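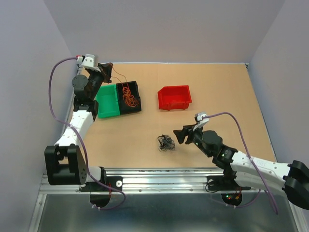

Le courant électrique, c'est quoi ? Des tout petits grains, les électrons, qui avancent dans le métal. Trop petits pour les voir, même au microscope de l'école. Pour voyager il leur faut un chemin. Le chemin, c'est le fil. Et le fil est presque toujours habillé : regarde le câble orange en pelote dans le bac noir, tu ne vois que de l'orange, pas de métal. L'habit s'appelle la gaine. Le bac vert à côté est vide, donc pas de câble, pas de chemin ! Dans un câble électrique, sous la gaine, il y a souvent du cuivre. Le cuivre laisse passer le courant, on dit qu'il est conducteur. La gaine, elle, l'empêche de sortir. Isolante.

Conducteur ou isolant ?

Conducteurs : le cuivre, le fer, l'aluminium, l'or (mais trop cher pour la maison). L'eau du robinet aussi, et ton corps. D'où les précautions, on y revient plus bas.
Isolants : le plastique, le caoutchouc, le verre, le bois bien sec.

Pourquoi les couleurs ?

Pour s'y retrouver. Dans les murs des maisons en France, le fil vert et jaune c'est la terre, celui qui protège. Le bleu, c'est le neutre. La phase est souvent rouge, marron ou noire. Attention, la couleur de l'habit ne change rien au courant. Un fil rouge ne chauffe pas plus qu'un fil bleu.

Et les nœuds alors ?

Question qui revient tout le temps. Un fil emmêlé, est-ce que le courant se perd dedans ? Non. Il suit le métal, boucles ou pas boucles. Par contre un câble trop plié peut s'abîmer dedans. Et une rallonge enroulée serré avec un gros appareil branché au bout, ça chauffe. Les adultes doivent la dérouler en entier.

Un fil très long

À Sirnari, le village de notre histoire, le courant arrive de la centrale de Covby. 112 kilomètres de lignes ! Là-haut sur les pylônes, les fils n'ont souvent pas de gaine du tout, c'est l'air qui isole. Sur les grandes lignes, on monte jusqu'à 400 kilovolts. On ne joue jamais au cerf-volant à coté.

À faire à la maison

Une pile plate, une petite ampoule, deux fils. Tu fais une boucle : pile, fil, ampoule, fil, pile. Ça s'allume. Coupe la boucle quelque part et pose un objet dans le trou, une cuillère en métal, une gomme, un bouchon. Note ce qui s'allume et ce qui s'allume pas.
Seulement avec une pile ! Jamais avec une prise.

Les règles

Rien dans les trous des prises.
Pas d'appareil branché près de la baignoire.
Une gaine déchirée, on touche pas, on appelle un adulte.
On débranche en tirant sur la fiche, pas sur le fils.

Mots à retenir : électron, conducteur, isolant, gaine, circuit.

Prochaine fiche : l'interrupteur.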